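Halvorsen Abklebeband blau, Malerqualität
Startseite > Werkstatt & Renovieren > Kleben und Abdecken > Abklebebänder

Lieferbar ab Lager Durnton
Stand der Angaben: 1. Juli 2022

Blaues Band für saubere Kanten. Glattes Papier, schwach klebend, von Hand reißbar. Für Wände, Zargen, Fensterrahmen, Fußleisten, und alles was man vorher auf dem Tisch anzeichnen will ohne zu zeichnen. Wir führen das Band schon lange und nehmen es auch selber.

Kurz zum Hersteller, weil oft gefragt wird: Halvorsen macht seit 1957 Klebebänder, angefangen mit Packband, Malerband kam später dazu. Wir beziehen direkt, kein Zwischenhandel. Rollen kommen einzeln foliert.

Wofür

Lackierarbeiten innen. Dispersionsfarbe, Acryllack, Lasuren. Kunstharzlack geht auch, dann aber früher abziehen, nicht über Nacht drauf lassen.
Hinterlegen von Folie und Abdeckpapier.
Markieren auf Böden und Arbeitsplatten, Möbel stellen, Bohrlöcher vorzeichnen. Auf dem Band lässt sich mit Bleistift und Kugelschreiber schreiben, Filzer verläuft manchmal etwas.
Rückseiten beschriften, Kisten, Farbdosen, Leitungsenden beim Umbau.

Wofür nicht

Rauputz. Frischer Anstrich. Geölte Böden unter einem Monat. Tapete nur nach Probe an einer Stelle die man nachher nicht sieht, Raufaser hält meistens, Vliestapete mit Prägung eher nicht. Nicht für Strom, nicht zum Bündeln, nicht zum Abdichten. Für außen bitte das grüne nehmen, eigene Seite.

Daten

Träger: Papier, fein gekreppt
Farbe: blau
Kleber: Acrylat, wasserbasiert
Rückstandsfrei abziehbar: bis zu 8 Tage, innen, ohne direkte Sonne
Karton: 200 Rollen, Abgabe auch einzeln
Breiten: schmal, mittel, breit (bitte oben im Feld wählen)
Kern: Pappe

Die Angabe zu den Tagen gilt bei normaler Raumtemperatur. Am Südfenster deutlich kürzer. Da lieber abends runter und am nächsten Morgen neu kleben, kostet ein paar Meter Band und spart das Schaben mit der Klinge.

Verarbeiten

Untergrund muß trocken und staubfrei sein. Gerade bei Schleifarbeiten vorher einmal feucht abwischen und trocknen lassen, sonst klebt das Band am Staub und der Staub an nichts.

Nicht ziehen beim Kleben. Band locker abrollen, auflegen, mit dem Daumen oder einem Spachtel andrücken. Wer zieht hat nachher Zug drauf und die Enden kommen hoch. Bei langen Strecken lieber stückeln – Enden ein Stück überlappen lassen, beim Abziehen dann am oberen anfangen.

Bei Lackkanten: Band kleben, Kante fest andrücken, erst die alte Farbe dünn drüber, dann die neue. Was unterläuft ist dann die alte und man sieht es nicht. Alter Malertrick, klappt auf leicht strukturierten Wänden auch.

Abziehen solange die Farbe noch nicht ganz durch ist. Flach zurück, langsam, nicht senkrecht von der Wand weg. Bei dickem Lack vorher mit dem Cutter an der Kante entlang.

Raster und Einteilungen

Viele kaufen das Band garnicht zum Streichen. Felder auf dem Tisch, Hängung von Bildern planen, Fliesenspiegel auslegen bevor man den ersten Sack Kleber aufmacht, Schnittmuster sortieren. Für sowas die schmale oder mittlere Breite. Erst die langen Bahnen, dann die kurzen quer. Wer es genau braucht mißt von einer Kante aus, immer von der selben, sonst läuft es weg. Auf Packpapier gut andrücken und nicht vor haben es wieder zu lösen, Papier auf Papier reißt. 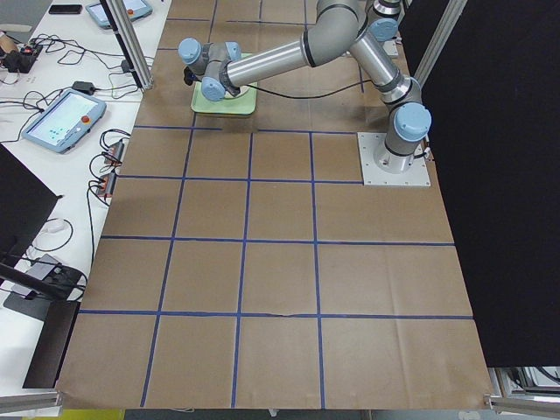
Blaues Band auf der Arbeitsfläche, längs und quer

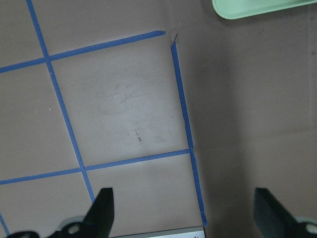 Eine Kundin aus Poscombe schrieb uns dazu, sie habe das mittlere Band für die Einteilung auf ihrem Nähtisch genommen und würde beim nächsten Mal gleich das schmale bestellen. Das mittlere sei ihr zu breit gewesen, sie habe nie gewußt ob sie von der linken oder von der rechten Bandkante messen soll. Geklebt habe es gut, auch an den Ecken. Nur vom Tisch ihrer Mutter, Schellack, habe sie die Finger gelassen, ob wir dazu was sagen könnten.

Können wir. Schellack: bitte nicht. Auch nicht kurz. Gleiches gilt für gewachste Flächen, da hält es erstens schlecht und zweitens nimmt es Wachs mit. Auf hartem Lack, Glas, Metall und beschichteten Platten keine Bedenken. Zum Messen von der Bandkante: eine Seite aussuchen und dabei bleiben, oder mit dem Bleistift eine Linie mittig aufs Band.

Welche Breite

Schmal: Rundungen, Einteilungen, feine Absätze an Möbeln. Läßt sich leicht im Bogen legen, innen etwas stauchen.
Mittel: Fensterrahmen, Zargen, Steckdosen. Das meistverkaufte.
Breit: Fußleisten und überall wo man mit der Rolle arbeitet und Spritzer hat. Auch gut um Folie dran festzumachen, man hat einfach mehr Fläche.

Wer unsicher ist nimmt mittel. Gemischte Kartons stellen wir zusammen, bitte ins Bemerkungsfeld schreiben.

Lagern

Liegend, kühl, nicht im Auto. Rollen die länger im Keller gestanden haben kriegen gern eine flache Stelle und reißen dann beim Abrollen seitlich ein. Angefangene Rolle in eine Tüte, Staub an der Seite ist der häufigste Grund für unsaubere Kanten. Haltbar 2 Jahre ab Lieferung, danach meist noch brauchbar, aber die Zusage zur Rückstandsfreiheit gilt dann nicht mehr.

Passt dazu

Provenden Abdeckpapier braun, auf Rolle, glatt. Nicht für Nässe, dafür billiger als Folie und rutscht nicht so.
Provenden Handabroller – schneidet Papier und klebt das Band gleich mit an. Lohnt sich ab einem Zimmer.
Andrückspachtel Kunststoff, weich.
Cutter mit Abbrechklinge, Ersatzklingen extra bestellen, sind nicht dabei.

Versand

Aus Durnton, Einzelrollen im Umschlag, ab mehreren Rollen im Karton. Ganze Kartons gehen per Spedition, Bordsteinkante, bitte Telefonnummer angeben. Abholung geht auch, kurz vorher melden, Rampe ist hinten.

Im Oktober ist Inventur, da gehen Bestellungen etwas später raus. Wer streicht bevor es kalt wird also bitte früher bestellen.

Rückgabe

Ungeöffnete Rollen nehmen wir zurück. Angebrochene nicht, außer es ist was damit. Dann kurz Foto von der Rolle und von der Stelle an der es nicht geklebt hat, dazu was für ein Untergrund und welche Farbe. Ohne Untergrund können wir nichts sagen.

Technisches Merkblatt und Sicherheitshinweise: auf Anfrage
Breite wählen
In den Warenkorb
Auf die Merkliste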